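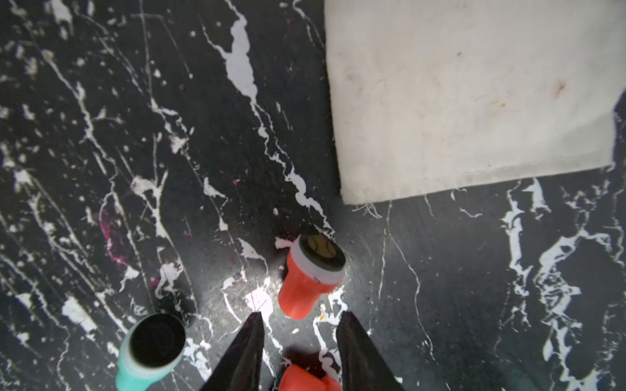 Workshop notebook, Thursday, 9:40
Entry by Kaja Ramanauskas. Present: Eskil Ljungberg; Svyatoslav Dovhaniuk from midday.

Subject: Review of the Hikadura two-arm bench kit, on loan from the supplier, Erkex. The purpose of the review is to decide whether the workshop should purchase the kit, extend the loan, or return it. This is the second working entry. The first covered unpacking and mounting and will not be repeated.

Power-up was completed without incident. Eskil ran the joint check supplied with the kit and both arms passed. The homing routine still asks the operator to confirm each arm separately, and the prompts do not state which arm is meant. We have labeled the two confirm keys with tape for the time being. This should be raised with Erkex as a documentation fault.

The loan terms give us 23 working days, of which 5 have been used.

10:30. Small-part handling. The operator's guide recommends starting with parts of one shape. We did not follow this advice, as our own work seldom allows it, and went directly to a mixed layout of pegs and balls. 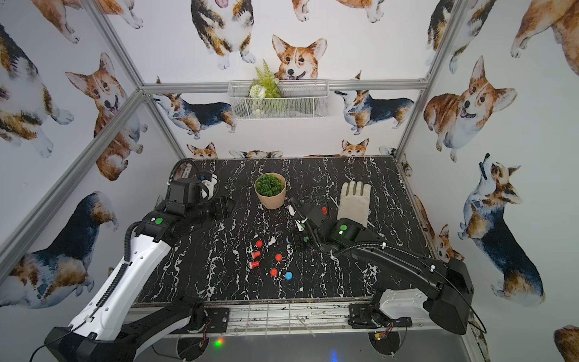
The grip force setting has 4 levels. Level two is adequate for the pegs. At level three the fingers hold well, but the release is slow and the part sometimes turns as it is let go. Eskil would prefer a continuous setting. The guide mentions one under advanced options, but the menu is locked on the loan unit and we have asked for the code.

Reach was checked with both arms working toward the middle of the table. The software stops the second arm when the two come too close, and the stop is smooth. Restarting requires a full return to the rest position, and this cost us more time than any other single item this morning. A resume function would change our opinion of the kit considerably.

13:15. Wrist camera. Exposure was left on automatic. The black and white marbled table covering is a hard background for small parts, and we have kept it on purpose. Part detection was run with the settings as delivered, then with the contrast value raised. The second run was better on the red parts. Results are in the shared folder under the kit name. The score reported by the software was 94 for the second run; the guide does not say how this score is calculated, and it should not be quoted in the purchase request until we know.
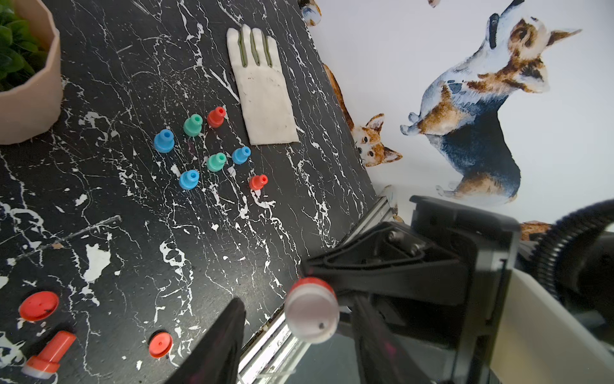
Can the kit be used without the supplier's annual service plan?
The arms and grippers will run without it. Software updates and replacement fingers are covered only under the plan, and fingers bought separately are priced per pair. Svyatoslav is to obtain the current price list.

14:50. Cable routing. The corrugated cable at the wrist needs more slack than the guide shows. Eskil has moved the clip back by one position. Please do not return it to the marked position before the next session.

15:20. Larger items. The planter with the succulent was used as an obstacle, and the planned paths are to be checked against it with the arms at half speed. Svyatoslav asks that the same paths be repeated at full speed before anyone signs off on the stopping distance.
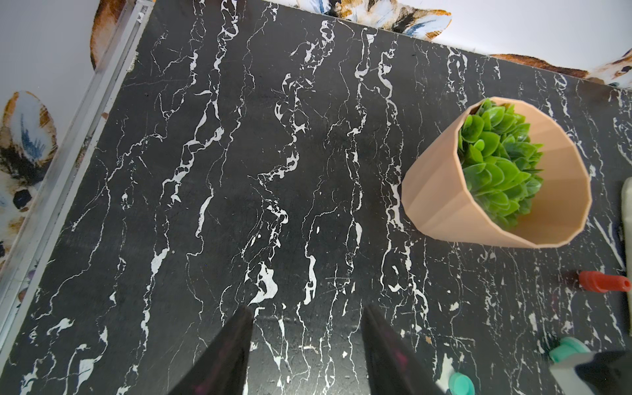 Bláthnaid Hegarty, replying to the draft of this entry, wrote that the comparison with the Hedley kit should be made on setup time as well as on handling, and that the Hedley loan was judged unfairly last December for lack of such a record. She asks that the start and finish of every recalibration be written down from now on.

Agreed. A column has been added to the log sheet. Recalibration today took almost the whole of the lunch period and is entered without exact times.

Open items:
Code for the advanced grip menu (Eskil).
Price list for fingers and service plan (Svyatoslav).
Written question to Erkex on the detection score and the homing prompts (Kaja).
Full-speed path test, next session.

Arms parked and power off at 16:35. Key returned to the cabinet.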